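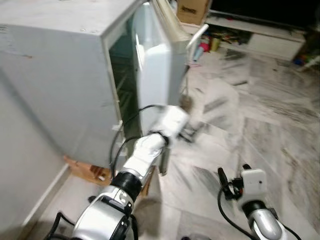 4. Setting up a shared check-in

A check-in is a short set of questions that both partners answer separately in the Kanidum app. Neither partner sees the other's answers until both sets are in. Pick a subject small enough to settle in one talk. A compact refrigerator with its door standing partly open is a suitable subject for a first check-in; money and in-laws are not. Both partners must have finished the profile steps in Section 3.

1. Open Pairing and select New check-in.
2. Type the subject in 32 characters or fewer. Do not put your partner's name in this field.
3. Choose up to 16 questions from the Trurnlow list, or write your own.
4. Set the answer window. The default is two days.
5. Select Send. Your partner gets a notice and must accept before the window starts.

Note: Answers can be edited until the second partner submits. After that they are locked.

4.1 Reading the results

1. Wait until both names show as Done.
2. Open Results together, on one screen.
3. Start with the answers marked Close, then go to those marked Apart.
4. Select Pause if either partner wants to stop. The check-in stays open – no answers are lost.

Caution: Do not use a check-in to test whether a partner is lying. The Apart mark shows a difference between two answers and nothing more.

Caution: If you do not feel safe with your partner, do not send a check-in. Turn off pairing first (Section 7).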